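Chamado 3,000-B – Garra manual perde fechamento durante demonstração
Projeto: Fekum
Local: laboratório Bivach, bancada de demonstração
Aberto por: Fahad Kakakhel
Data: 19 de dezembro de 2022
Prioridade: alta (visita agendada)
Estado: resolvido, com pendência

Descrição do problema
No ensaio geral para a visita da Ballis, uma das garras manuais deixou de fechar por completo. O gatilho percorre todo o curso, mas as almofadas param antes do contato e a peça escorrega. Falha intermitente: aparece depois de vários ciclos seguidos e some quando a garra fica parada por alguns minutos. O registro do software não mostra erro, só a abertura medida, que estaciona acima do valor de fechamento.

Ambiente
Duas estações na mesma bancada, gravação simultânea a 40 quadros por segundo. Firmware da Mollah, versão estável. Roteiro da visita: manipulação de uma capa de celular e depois de uma haste plana, com até 400 ciclos por estação ao longo do dia.
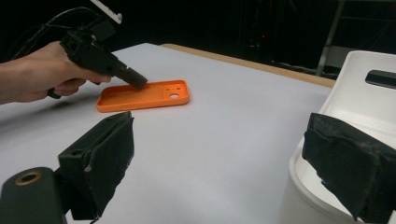
Aproximação à capa de celular, garra empunhada com a mão esquerda.

Registro de diagnóstico

1. Reinício do serviço de aquisição. Sem efeito. A abertura mínima continua fora da faixa.

2. Troca do cabo de dados pelo sobressalente. Sem efeito. O cabo original voltou para a estação.

3. Recalibração do zero com a garra aberta e depois fechada. A falha desaparece por algum tempo e retorna. Conclusão parcial: o sensor lê corretamente, a restrição é mecânica.

4. Desmontagem do conjunto de dedos. Parafuso do pivô interno com aperto excessivo e resíduo de fita acumulado na articulação. Limpeza com álcool isopropílico, parafuso reapertado conforme a folha de montagem. O movimento voltou a ser uniforme em todo o curso.

5. Teste com a capa de celular. A borda elevada dá apoio suficiente, e a peça foi levantada e recolocada sem escorregar em toda a série.

6. Teste com a haste. Primeira tentativa malsucedida por erro de operação: a haste foi pega pela ponta das almofadas e girou. Repetido com a pega mais profunda, sem ocorrências.
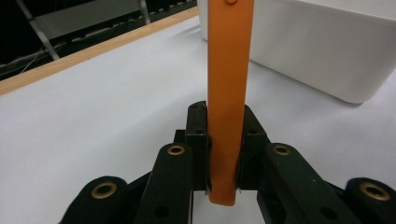

O critério de aceitação para a visita ficou definido como retenção da peça na vertical, sem giro perceptível pelo operador, com o gatilho mantido em posição. Vale para as duas estações e substitui o critério antigo, que só olhava a abertura medida. Na pega de referência, a haste laranja fica em pé entre as duas almofadas, com a extremidade arredondada logo abaixo das superfícies de contato. As fibras soltas nas bordas do revestimento não impedem a pega, mas entram na lista de manutenção – se chegarem à articulação, o resíduo volta a se formar.

Orientações para o dia da visita
Os convidados da Ballis vão operar a garra em turnos curtos. Antes de cada turno, abrir e fechar por completo duas vezes e conferir o valor no painel. Se a abertura mínima sair da faixa, passar o convidado para a outra estação e não recalibrar na frente do grupo. O álcool e a chave ficam na gaveta da bancada.

Pendências
– Substituir o revestimento das almofadas. Material pedido, entrega prevista para janeiro.
– Pedir à Mollah um alerta no software para fechamento incompleto. Hoje a sessão é gravada normalmente e o defeito só é percebido na revisão dos dados.
– Acrescentar a limpeza da articulação à rotina semanal.

Última atualização (Fahad Kakakhel): garra liberada para a demonstração. Chamado mantido em observação até a troca do revestimento.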